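Week 6: Reading a maker's catalogue (notes to go with Tuesday's session)

A few of you asked for these written up, so I've turned my scribbles into sentences where I could. Bring the photocopied pages again next time, please, and a pencil.

We left off last week with the question of how you date a vibraphone or a xylophone when the serial number is missing or rubbed away. My usual answer is to go to the catalogues, and I still stand by that, but catalogues are slippery things and I've been caught out by them more than once. So this session was really about how far to trust them.

Start with Polluson, as they're the easiest. Polluson put out a fresh catalogue nearly every season, and the early ones have a line on the back cover naming the printer. When the printer changes, the typeface changes too, and you can sort an undated pile on your kitchen table just by looking at the lettering (I've done it, it's a lovely way to spend an evening). What you can't do is assume that everything inside was in production. The Model 300 xylophone appears in three catalogues running with the same engraving and the same blurb, and I've yet to meet anyone who has seen one!

Clerninier is the opposite case. Very few catalogues, lots of small advertisements in band magazines. Look at the handout, the column of six adverts, and compare the frames. The first four all use the drawing with the straight legs. The fifth has the curved brace, though the text underneath hasn't changed by a single word. I take that to mean the brace came in before anybody got round to rewriting the copy. Sota Iwasaki, whose article is in your reading pack, thinks it's a different instrument altogether, the 326, borrowed to fill the space. Read him and see what you think. He's very good on the resonators, even if I grumble about his dates.

A word on prices, as somebody asked at the end. Price lists were often printed separately and slipped inside the catalogue, which means the one you find in there now may not be the one it started life with. Check the fold marks. If the list has been folded in four and the catalogue never was, be suspicious. I bought a Duman catalogue years ago on the strength of its price list and the two turned out to belong to quite different seasons, so there went my nice tidy chapter.

Duman also had a habit of renumbering. Their No. 10 glockenspiel became No. 23 when the range was rearranged, with the same bars, same case, same beaters. If you're building a table of models (and for the essay you should be), give the numbers a column each and don't try to merge them until you've got at least two sources that agree.

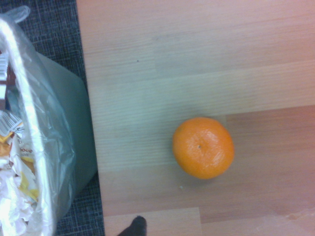
Now, Ernadon. We ran short of time here, so this is the fuller version. Ernadon sold mostly through dealers, and the dealers stamped their own names on the covers, sometimes right over the maker's. Libraries have catalogued some of these under the dealer, so do search both ways. The stamp can help you as well: if you can find out when a shop moved premises, the address on the stamp gives you the latest date the catalogue could have been stamped at the old place, assuming they bought a new stamp promptly. Shops being shops, plenty of them carried on with the old one and crossed the street name out in ink.

For next time:

Read the Iwasaki article, at least as far as the section on resonators.

Pick one model from the photocopies and follow it through every advert you can find. Note the wording, the drawing, the number and the price separately.

Write down anything that doesn't fit. I'm much more interested in those than in the ones that do.

Essay titles to me by the end of May. If you're stuck for a title, come and find me after class and we'll look through the box of Clerninier cuttings together. It isn't in any sort of order, I'm afraid.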